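Progress report no. 2: the sorting room at Grarnlow
22 May 2019
To: Nesrin Saraç, Gutia Small Grants
From: Panagiotis Gashi

Hi Nesrin,

You asked for something "short and readable" this time, so I've left the spreadsheet off and I'm just going to tell you how it's going. (The spreadsheet exists! Ask and you shall have it.)

Quick reminder of where we were in my last report. We had the back room at Grarnlow, we had the keys, and we had the entire household goods collection from the old Messina Street store sitting in it in banana boxes, stacked up so high along the window wall that I had the lights on at noon. Your grant was for $2,000 to turn that into a room where people can borrow kitchen things, sewing things and craft things, and bring them back, and find them again afterward.

The window wall is clear. I'm going to say that first because it made me the happiest. The last of the boxes came down two weeks ago and I opened the window, which took a butter knife and a fair amount of language, and now there's air in there.

Where the money went

Shelving was the big one. I'd budgeted for new and then the hardware store on the corner closed down and sold its own shelves off the wall, so we got heavier ones than we'd planned for and still came in under. They're ugly. They're a sort of hospital green and one upright has a price sticker on it that won't come off no matter what I use. But I can stand on the bottom shelf and nothing moves, so I'm not complaining.

The savings went into bins with lids and a label printer. I know the label printer wasn't in the proposal. I called you about it and you said fine as long as I wrote it down, so I'm writing it down. We've spent $788 on shelving and bins together, and the label printer and its tape came out of the line for "sundries." What's left is for the lamp, the door and the second table, and I'd like to keep some back in case the door turns out worse than it looks.

The sorting

OK so this has been slower than I promised. I told you the collection would be sorted by the middle of May and it isn't. The kitchen side is done, all of it, pans with pans and lids on the rack behind them. Baking is done. Sewing is done except for the patterns, which have been put back in the wrong envelopes by generations of people and which I am now doing in the evenings at home with the radio on.

Small plastics is where we got stuck. I had this down as one afternoon. There are trays, lids, inserts, molds, bits that clearly belong inside some other bit, and for a lot of them you can't tell what they're part of until you've laid them out with some space around them. We tried it on the bare table first and it was hopeless, the table top is dark and blotchy and everything disappears into it. So now there's a white covering we spread out for the small stuff and it has made a huge difference, you can see an edge or a row of little dots right away. I wish I'd thought of it in the first week.

My rule is that anything without a partner goes in a holding bin for a month, and if its other half hasn't surfaced by then it goes to the recycling center. So far the holding bin has been right more often than I have. A cookie press I was sure was missing its plates got them back last Thursday out of a box marked "Christmas."

The catalog

I've put 400 items into the catalog so far, each with a shelf number and a line about what it is and whether it's complete. I'm using Nitaveck for this because the branch library already has it and they let us piggyback. It's clunky, and it times out if you stop to answer the phone, but the people at the desk know how to use it and that counts for a lot.

The catalog notes also get posted to our page so people who gave things can see where they've ended up. The newest one went up this week and I'm pasting it in as it stands:

Small plastics, getting there

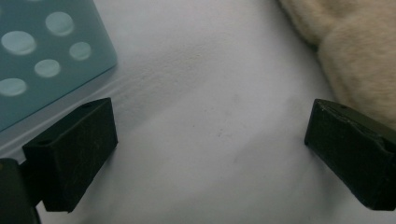 Reading time: 1 minute

We're up to the teal pieces! If you gave us anything in frosted blue-green plastic with pale round dots on it, please have a look in your cupboards for whatever went with it. Flat, rounded corners, a lighter rim. Drop by any time the door is open, or leave a note in the box.

Back to the report. Opening hours are the thing I'd most like your opinion on. We've had the door open on two evenings a week as a trial and 27 people have signed up for a card already, mostly from the building and the next street over. Several of them asked for a Saturday. I'd love to do a Saturday, but I can't be there every week and I'd want to pay somebody for it, and that isn't in this grant. Could we talk about whether it belongs in the next one?

Still to do before the final report: the door (it sticks, and a stroller won't go through unless you lift it), the lamp over the table, the patterns, the rest of small plastics, and a proper sign. The sign we have is a sheet of paper in a plastic sleeve and the tape keeps letting go.

Come and see it if you're over this way. The bus stops outside and I'll make coffee, we have four coffee makers now and I've tested them all.

All the best,
Panagiotis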